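# Collbridge Replay

Replay is the part of the Collbridge toolkit I use every single day, so I'm the one who got asked to write its page. Hi, I'm Ita Noonan! I work on the perception and planning side, and before Replay I spent an embarrassing share of my week scrubbing through log files with one finger on the arrow key.

The idea is simple. You run your policy or planner in the simulator, Replay records every camera along with joint states, planner calls and whatever your own code wants to log, and afterward you get one timeline you can drag around. Click on a planner call and all the views jump to that moment. Click on a view and you get the numbers behind it (joint angles, gripper opening, the target pose the planner was chasing).

It handles two-armed setups out of the box. You pick which views you want side by side, and I nearly always keep the head view next to a wrist view, even when the wrist is mostly looking at one big dark surface. 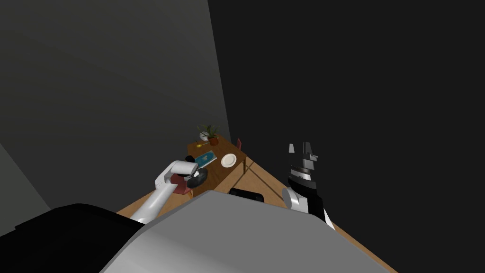
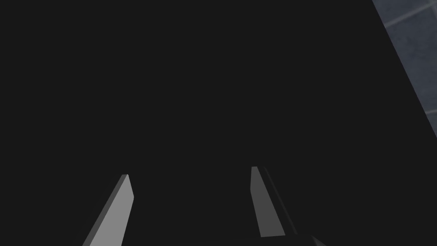
The feature I'd miss most is the blind-view flag. Replay scores each camera stream for how much usable detail it has, and it paints the timeline amber wherever the score drops under your threshold. If your detector loses the mug at the same spot where the wrist stream goes amber, you've got a pretty good place to start looking. You can set a threshold per camera, and please do, the default is tuned for head views and it's way too jumpy for wrists.

## What's in the box

- **Recorder.** A small library you link into your sim loop. Python and C++.
- **Viewer.** Runs in the browser, on your own machine. No account.
- **Query tool.** Ask for things like "every run where the left gripper closed and the planner retried within 2 seconds." I use this one so much I've worn a groove in it.
- **Prilholm bridge.** Reads scenes from Prilholm, so object names in your timeline match the names in your scene file.

The Radwan planner plugs in directly, and its search tree shows up as its own track. For other planners you write a short adapter; there's a template in the docs, and mine came to less than a page.

## How big can it get?

The Pruddale test set, which we ship as a download, has 1,923 runs in it. Of those, 1,041 have wrist streams attached and the rest are head view only. The viewer opens the whole set fine on my laptop, though the first index takes long enough to go make coffee. After that it's quick.

Recording is capped at 300 runs per project on the free tier. You can delete old ones to make space, and the Pruddale download doesn't count toward your cap.

## Things to know before you install

Replay doesn't fix your physics settings, and it won't rerun a scene from the middle yet. You can branch from the start of a run with changed parameters, and a mid-run restart is what I'm working on now. I'm hoping to have it in the January release.

Streams with mismatched clocks will line up badly. If your wrist view seems to lag the arm, check the timestamp source in your recorder config first (it's `clock: sim` you want, and older configs say `wall`).

Depth streams record and play back, but the blind-view score ignores them for now.

The install guide and the adapter template are both in the docs folder of the download. Bug reports go to the tracker, and a saved run attached to your report gets it looked at a lot faster!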